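Consumer Claims and Evidence
Handout 6: Does the color of a room change how you feel?
Instructor: Edith Arango

Read this before the October session. It replaces the chapter in the course reader, which I have stopped assigning because it repeats most of the claims below as settled.

1. The claim

You have all heard some form of it. Blue calms people down. Yellow makes babies cry. Red makes diners eat faster, and green helps students think. Paint companies say it, decorating shows say it, and so do quite a few textbooks. It is usually given without a source, or with a source that turns out to be another paint company.

The claim is not silly. Light affects sleep, and people do have color preferences. But "people like blue" and "blue walls lower your stress" are two separate statements, and the evidence for the first one keeps getting borrowed to support the second.

2. What a typical study looks like

We will work through the Parri office survey, which is in your packet. The company repainted one floor, left another alone, and sent a questionnaire to everyone. It got 469 replies. The summary says workers on the blue floor were "markedly calmer."

Questions I would want answered before repeating that to anyone:

Who did not reply? The report never says how many forms went out.

Did people know the floor had been painted to calm them? They did. It was in the staff newsletter.

What else changed? Page 11 mentions, in passing, that the blue floor also got new carpet and quieter air vents. I would be calmer too.

Calmer than what? There was no questionnaire before the painting. The two floors may have been different all along - one of them houses the billing department.

Marit Dahlgren, who taught this course before me, used to defend the survey as a decent first attempt. I think that is generous. A first attempt can be small, but it should at least be able to come out the other way.

3. Small samples and big walls

The opposite problem shows up in lab work. The Tomić study (Arben Tomić, also in your packet) is far more careful. Volunteers sat in a booth with colored panels and did proofreading. Lighting was matched, the order was shuffled, and nobody was told the purpose. He had 94 people and found a small difference in error rates between two colors, out of six that he tested.

Six colors make 15 possible pairs. Compare enough pairs and one of them will look interesting. Tomić says so himself in his last paragraph, which almost no one who cites him seems to have reached.

There is also the matter of time. His volunteers spent 20 minutes in the booth. You spend years with your kitchen. Whatever a color does in 20 minutes, I see no reason to assume it goes on doing it after you have stopped noticing the wall.

4. Pattern, which everybody forgets

Nearly all of this research uses flat color. Real rooms have wallpaper, shelves, curtains and a calendar from the dentist. If a wall is blue with large yellow and black shapes on it, which color is supposed to be working on you? I have put this to two decorators and got two confident answers that did not agree.
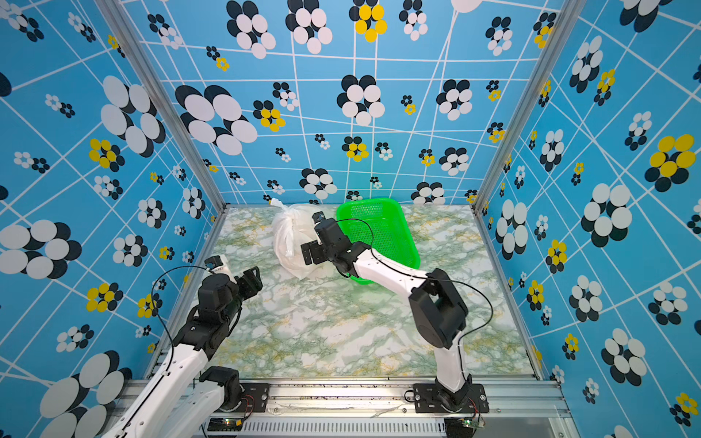
Ronja Engebretsen's paper is the only one on the list that takes the problem seriously. She asked people to rate the same background color with and without a printed pattern, and the ratings moved more with the pattern than they did with the color. Do not get carried away with this either. Ratings of a sample on a table are ratings of a sample on a table.

5. Following the money

The Zimix brochure promises "4000 shades, each with its own mood." Ask how anyone would test that. With 1000 people you could not properly compare even a small part of the chart, and the brochure cites no test of any kind. Its one expert quote comes from Britt-Marie Midtbø, listed as a color adviser. Look up who she advises. It took me five minutes.

None of this proves that the brochure is wrong. It does mean you have been given no reason to believe it.

6. For the session

Bring one color claim from a store, a magazine or a website, copied word for word. Write half a page on what would have to be measured to test it, and what result would make you drop it. If no result could, say that, and pick a second claim.

Please do not bring the prison pink story. We have done it every year.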